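What I learned while making the budget for our first two arms

In August my manager, Noboru Sasaki, asked me to prepare the equipment plan for our small automation group at Jemthorpe. We wanted two robot arms that can do simple desk work: put things back in their place, move a small box, pick up a pad of sticky notes. I am an engineer, and before this I never wrote a budget bigger than a conference trip. So I want to write down how it went, maybe it helps somebody in the same situation.

My first version was one line with the price of two arms and one line called "other." Sasaki-san read it and gave it back with a question mark next to "other." He was right. When I opened that line, it became a long list: grippers, spare fingers, mounting plates, a controller for each arm, cables, a safety scanner, shipping, training, and the service contract. The arms were still the largest item, but the rest together was much more than I had expected.

The second thing was the table. I had planned heavy lab benches, because all the nice photos from suppliers show heavy lab benches. But the tasks we want are office tasks, and Osamu Kinoshita, who will write most of the control software, said we should study the desks people already use. I spent some hours at desks in the open office, measuring and moving small things by hand, and wrote down how far the arm has to reach and where it can hit something.

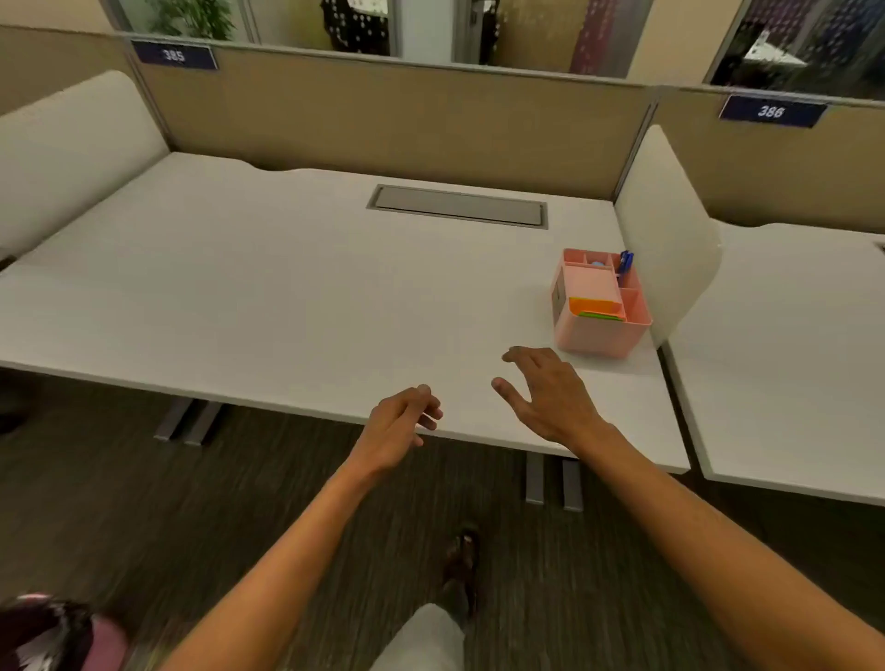

Should the plan be made around an ordinary office desk or a special bench?

For office tasks I would plan around the ordinary desk, and pay for a separate stand to carry the arm, so the weight does not rest on the desk top.

The stand was a line I had forgotten completely. We got offers from two suppliers, Baston and Bondarchuk. The Baston offer had a lower price, but the stand was optional and the delivery time was 18 weeks. Bondarchuk included the stand and asked 700 dollars more for each arm. I compared the totals in a spreadsheet for several evenings, and after adding the stand to the Baston offer the difference was very small. We chose Bondarchuk because of the delivery time.

Reach was also a question. The shorter model was attractive for the price, but on paper it could not get to the back corners of a desk from the position we prefer. I asked for the model with 110 cm of reach. Kinoshita-san would like even longer, but then the arm also needs more free space on the sides, and next to a privacy screen there is not much of it.

We call the project Eterent, and the name now has its own cost number, so I suppose it is real. The order for the arms is approved. The service contract is not yet approved, because finance wants to see it as a yearly cost and I had put it together with the equipment. I have to move it to another sheet and send everything again.

If you have experience with service contracts for small arms, please write to me. I would like to know especially if the second year was worth the money.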